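Jul 2, 2018

Right, budget thread, because the order for the second cell at Fitundale has to be in soon and I've been staring at the same spreadsheet all week 🧵

We've got £2000 left for grippers and bits after the arms themselves. Sounds loads! Then you add spare fingers, cables, clamps, fabric for the walls, and it's gone before lunch.

Two quotes in so far. Mikumgate want £575 per gripper, fingers included. Carvalho are cheaper on paper but charge separately for the fingers (cheeky) and the wait is 14 weeks, so we'd be lucky to see anything before December.
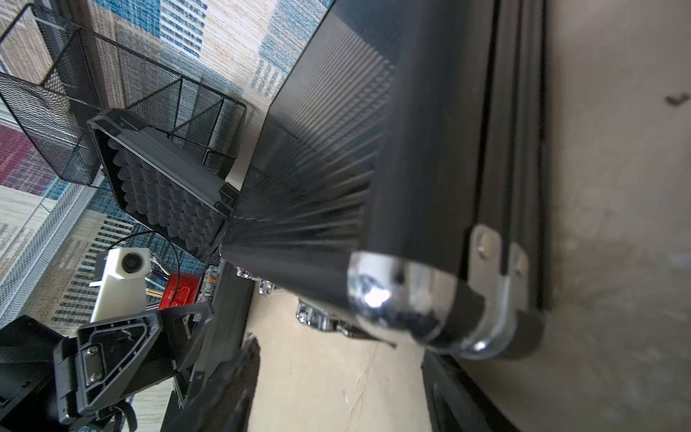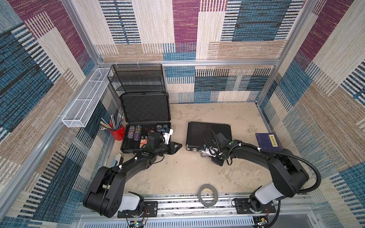
Fingers are where I want to spend the money this time. Last year I bought the cheapest set going and regretted it every single day. Soft foam and big chunky objects are forgiving, you can get away with all sorts, but those little silver latches on the closed case want a tip that's narrow and stiff, so I've put 5 spare pairs on the list and I'm not budging.

Next line is cable management, which I always forget. Look at the loop coming off the right arm's wrist in the second photo! It needs proper room to swing, so I'm pricing a wider table for the new cell as well. Plasura do one that fits through our door (I measured twice, learned that the hard way).

Anyone bought from Plasura? Mostly want to know if the rails turn up straight. Also if you've got a second-hand wrist camera going cheap, my inbox is open 🙏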